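Bakora passes 1000 recorded examples for its household handling project

Nov 8, 2019

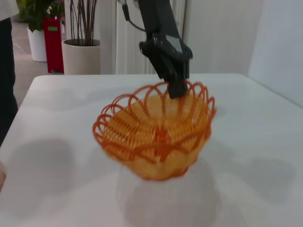

The gripper holding an orange basket by its looped rim at the Bakora workroom.

The team at Bakora is very pleased to share that its collection of handling examples, which goes by the name of Osis, has now gone past 1000 recordings, and we would like to send a big thank you to everyone who has given up an afternoon to help it along.

Each recording is a short go at one everyday job, such as picking up a basket or putting a cup back where it came from, and every one is checked by 2 people before it goes in (slow work, but we do enjoy the chat that comes with it!). The learning system, Phí, will be trained on the whole lot once we reach 3000, and we hope to be there by the end of January.

Our friends at Gekurer have kindly lent us 13 more household items to keep things varied, so there is plenty still to do. If you would like to come along for a session, please drop us a line through the contact page.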